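Caderno da oficina, 2021-02-25

Continuação da peça grande branca, bancada do fundo. Ontem ficou por decidir se as hastes saíam com o suporte ou uma de cada vez. A Kartini Entili preferia o suporte inteiro, para não perder a posição. Concordei, mas só depois de ver como está preso por baixo.

Limpei primeiro a superfície branca com pano e água com sabão. Nada de álcool perto do plástico transparente: na peça da Brinport, em novembro, ficou baço em 30 minutos e tivemos de pedir outro à Leitão.
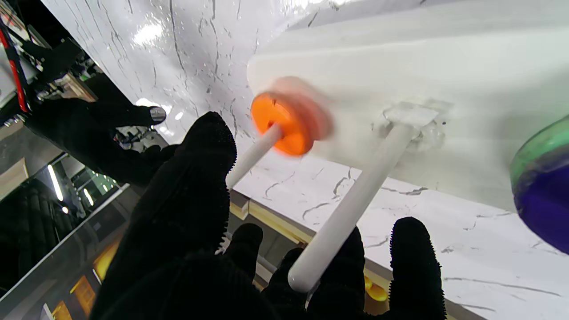

Suporte transparente sob a peça branca, com as duas hastes brancas. Disco laranja na mais curta.

A haste comprida entra no suporte em diagonal e tem a ponta de baixo arredondada. A do disco laranja é mais curta e fica à esquerda do suporte. Convém marcar a lápis qual é qual antes de as pôr na caixa, que depois de soltas confundem-se com as do lote Dakville, também brancas.

O disco tem o centro branco, por onde passa a haste. Não forçar. Se for preciso tirá-lo, rodar devagar e puxar a direito. O calço de 8 mm serve para apoiar por trás; o de 17 é demasiado alto e obriga a inclinar tudo.

A peça redonda roxa com o rebordo verde fica para outra folha. Ainda não sei se leva a mesma limpeza.

Falta:
- medir a folga no encaixe do suporte
- perguntar à Broveo se têm 2 suportes iguais de reserva
- etiquetar a caixa (a Kartini tem as etiquetas)

Candeeiro da bancada a piscar outra vez. Troquei a lâmpada, continua.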